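Blog > Home and kitchen > The small table

The small table, and what goes on it
Last updated: 25 May 2023

We moved to Kellska in March and the flat came without a table. The kitchen had a shelf at standing height, which the agent called a breakfast bar, and for the first few weeks I ate everything there with one elbow against the fridge. I drink most of my coffee at home now that I work from here, and a shelf is a poor place to sit with a cup for an hour.

I looked at new tables first. The cheapest one I liked was at Skornell and it cost 186 pounds before delivery. I went back twice to look at it and the second time I noticed that the legs were held on with four small screws each. In the end I bought a second-hand one for 60 pounds from a couple on the other side of town, who were moving to somewhere smaller. It is pale wood, longer than I had planned for, and rounded at the end. It goes along the wall and you can still open the oven door fully if you remember to push the chair in.

The surface had been oiled at some point but not recently. I gave it two coats of a hard wax oil and left it overnight between them. The tin said 12 hours and I would stick to that, as I tried to hurry the first coat on a test patch underneath and it stayed tacky for days. The smell was gone by the end of the week.

I was careful with it for a fortnight and then I put a hot cup straight down on it while answering the door. The ring was faint and came out with a bit of fine sandpaper and more oil, but I didn't want to do that every month. I tried coasters. The cork ones stuck to the bottom of the cup and came up with it, and the slate ones made a noise I didn't like. I also tried a runner, which had to be washed all the time and never lay flat afterwards.

What I use now is a tray. I got it from Tehrani, the hardware shop near the station, where it was in the sale bin for six pounds. I had gone in for picture hooks.

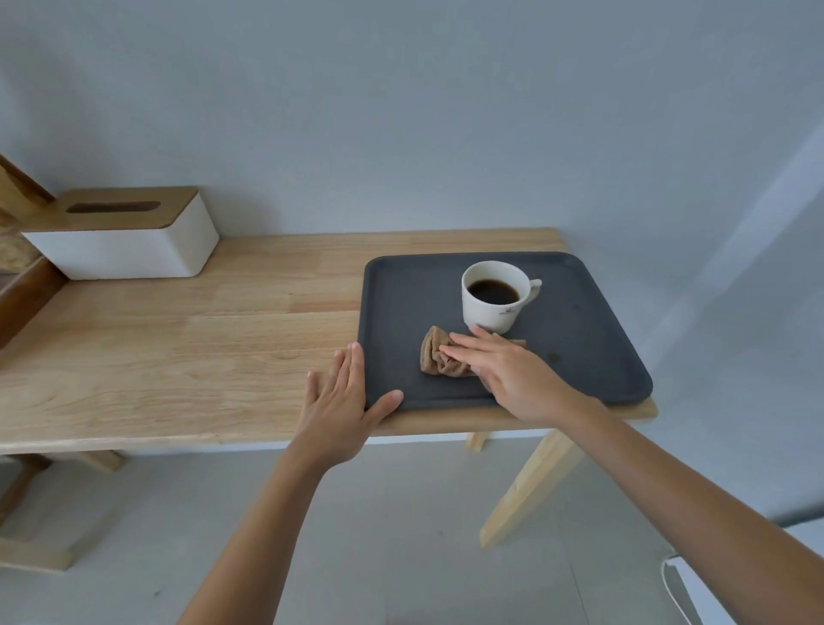 A dark tray shows everything, and I should have thought of that before buying one. Sugar, crumbs and dried milk all stand out on it in a way they never did on the wood. The low rim does keep a spill off the table, though, so I have kept it. It gets wiped with a soft brown cloth, the coffee left standing where it is and the other hand on the corner to keep the tray from sliding about. Ideally you would lift the cup off first and do the whole thing properly. I do that in the evening, when it goes in the sink with some washing-up liquid and gets dried straight away.

The cloths came in a pack from Colero and they have been better than the sponges I used to buy. They go in with the towels at 40 degrees and I leave out the fabric softener, which makes them smear. They do lose their shape after a few washes.

I still need a second chair. There is one at Skornell in nearly the same wood but the seat is a bit high for the table, so I may wait and see what turns up second-hand. I also want to move the lamp, as the socket is at the wrong end and the flex runs along the skirting board where I catch it with the hoover. An extension lead would sort it out – I just haven't measured how long it needs to be.

Contact | Copyright 2023, all text and photographs my own | Back to top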